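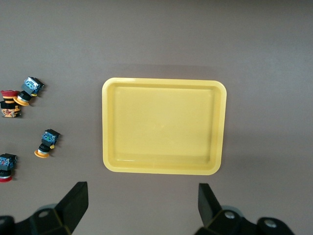 A yellow plastic tray with rounded corners.

Why does plastic bend when glass breaks?

Everything you can touch is made of tiny bits called molecules, far too small to see. In plastic, those molecules are very long and skinny, a bit like cooked spaghetti all tangled up in a bowl. When you push on a plastic ruler, the strands can stretch and slide a little, and then they wriggle back again.

Glass is different. Its tiny bits are held stiffly in place and can't slide past each other, so when you push too hard a crack starts and zooms right across - crash!

Heat matters too. Water boils at 100 degrees Celsius, and some kinds of plastic go soft and floppy well before they get that hot. That's how factories make bowls, trays and toys: they warm the plastic up, press it into a shape called a mold, and let it cool until it sets.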